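Plandel Kids: Why do we stir?

Sugar in the bottom of your lemonade. Yuck, right? All the sweet stuff sitting down there and the top tastes like sour water. So you stir it. Easy. But why does stirring work?

What dissolving means

Sugar looks like little crystals. Each crystal is made of tiny, tiny bits called molecules, all stuck together. Way too small to see. Water molecules bump into the crystal and pull the bits off, and those bits float away into the drink. Thats dissolving. The sugar is still there, just spread out. Taste it and see!

So what does the stirring do?

Without stirring, the water right next to the sugar gets really sweet and kind of full up. It can't take much more. The bits have to drift away on there own, and drifting is slow. Super slow. Stir, and the full-up water moves off and fresh water moves in. More sugar comes loose. Faster!

Spoons, sticks, rods. A cook grabs a spoon, a painter grabs a stick, somebody in a lab might use a rod. Same idea, get the liquid moving.
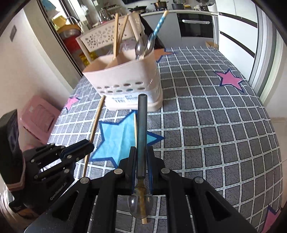
Try it at home

You need 2 cups the same size, water from the tap, sugar and a spoon. Ask a grownup first.

Fill both cups the same. One spoonful of sugar in each. Stir the first cup and count to 60. Leave the other one alone, no bumping the table! Now look at the bottom of each cup. Which has more sugar left?

Next go, try warm water in one and cold in the other. Warm, not hot. Stir both. In warm water the molecules zip around quicker, so sugar usually goes faster.

Does stirring work on everything?

Nope. Sand won't dissolve in water. Stir till your arm hurts, still sand. Oil and water mix up for a bit and then split apart again.

Next time on Plandel Kids: why ice floats.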